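Two cameras, one red tray

Dec 19, 2025

So I finally got my place-in-tray policy running with two views in simulation, and I've been grinning at loss curves all evening. If you read my June post, you'll remember the single-camera version, which got 53 out of 200 trials. Not great! It would reach for the tray with total confidence and let go a hand's width too soon.

The new setup is pretty simple. I kept the training code from Oletti (my little pile of scripts, still a mess) and gave the policy a room view plus a view from the gripper. Each goes through its own encoder, and then the features get mashed together before the action head. I spent ages picking the room, too – the one I call Conceição won, mostly for the big glass door. I wanted sky and grass in the background so the network couldn't get by on plain walls. 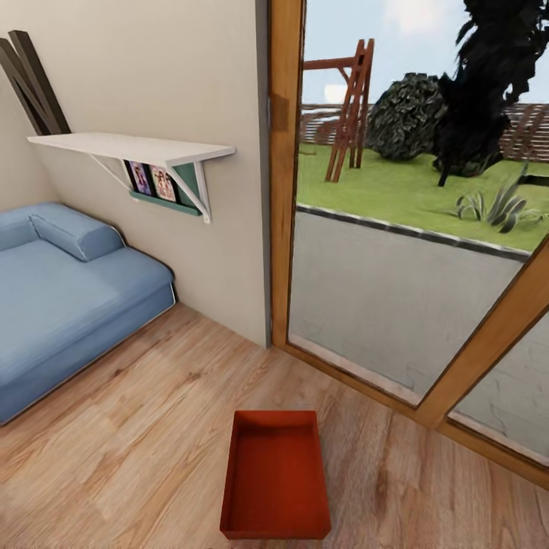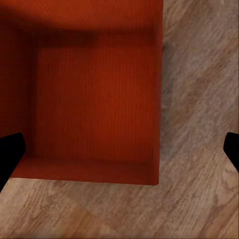
Room view first, then the gripper view with the fingers open. The tray is empty in both.

The gripper view is the one I was worried about. Up close the tray fills so much of the picture that you lose most of the room, and I figured the policy would get lost whenever the far rim dropped out. Masking the room view at random during training seems to help with that, but I've only tried 2 settings so far, so take it with a big grain of salt.

Next up is another 200 trials on Urnus, my old desktop, with the tray start position shuffled every time. I also want to swap the room for Cirkau, which has a much darker floor and has broken every policy I've ever put in it.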